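Unit 5: Surface Organization at the Personal Workstation

These notes accompany the second practical session and should be read before students attend the workroom. The unit treats the individual desk, fitted with a hutch, as the smallest area that an organizer is asked to assess. Students who have completed the Batuvlow intake form in Unit 4 should bring it with them.

## 5.1 Terms

**Active surface.** The part of the desk on which writing or reading is done.

**Perimeter.** The back and sides of the desk, together with the panels of the hutch. Notes, cables and hanging items belong to the perimeter and are recorded separately from the surface.

**Resident item.** An object kept at the desk by choice, whether or not it is used for work. Soft toys and decorative bottles are the usual cases. A resident item is not to be classed as clutter without the consent of the owner.

## 5.2 Procedure

Sorting begins with drink containers. Bottles and flasks are stood upright, checked for contents, and grouped on one side of the desk. A container found lying down is treated as unchecked. Fragile personal articles, eyeglasses above all, are moved to a safe place before any paper is handled.

Paper is taken next. Loose sheets are separated from books, and sticky notes are left where they are until the owner has read them. Students following the Quiroga method will remove notes first; this course does not.

A desk at the assessment stage may hold several bottles, a pair of glasses, stacked papers and books, and a plush toy on the same surface, with earmuffs and charging cables hanging at the side of the hutch.
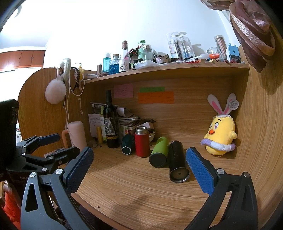
Inês Tavares has objected that drink containers should come last, on the ground that an owner who is present will want to go on drinking while the papers are sorted. The objection is accepted for sessions longer than one hour. In such cases a single container may remain on the active surface, and its position is entered on the form.

## 5.3 Recording

Each item is entered once, under surface, perimeter or resident. Cables are entered by the device they serve; where this cannot be established, the entry reads "unassigned."

## 5.4 Assignment

Complete Form 171 for one desk other than your own. Obtain written permission from the owner. Forms are submitted to Room 79 by 4:00 p.m. on the last teaching day of January.

Reading: Brarkard course reader, chapter 5, sections on shared desks and on the handling of private notes.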